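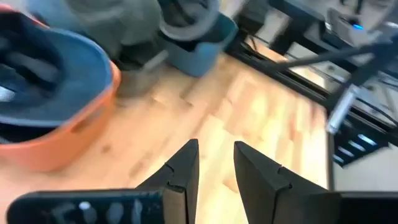
Research Assistant, Robot Manipulation (fixed term)
Plorach Laboratory, Cudside

We are recruiting a research assistant to work on a study of how wrist-camera views affect learned handling of cloth. The post runs for 7 months, starting in July, and reports to Gerrit Kekana.

Background
The Kimgate study compares policies trained on wrist views alone with policies that also receive a fixed overhead view. The present set holds 1620 demonstrations of fabric being moved between bins. In our first trials the wrist-only policies did worse when the arm moved quickly and the images blurred. The next stage tests whether slower demonstrations close that gap.

Duties
Record 200 further demonstrations by teleoperation, in sessions of no more than 60 minutes.
Label grasp attempts, including failed ones.
Check camera calibration at the start of each session and log any drift.
Help to prepare the data and methods section for publication.

Requirements
A degree in engineering, computing or a related subject.
Working knowledge of Python and Linux.
Accurate written records.
Experience with two-arm systems is useful but not essential.

To apply, send a CV and a one-page statement to Gilles Picard at the Torres Building, Cudside. Interviews will include a short practical task at the bench.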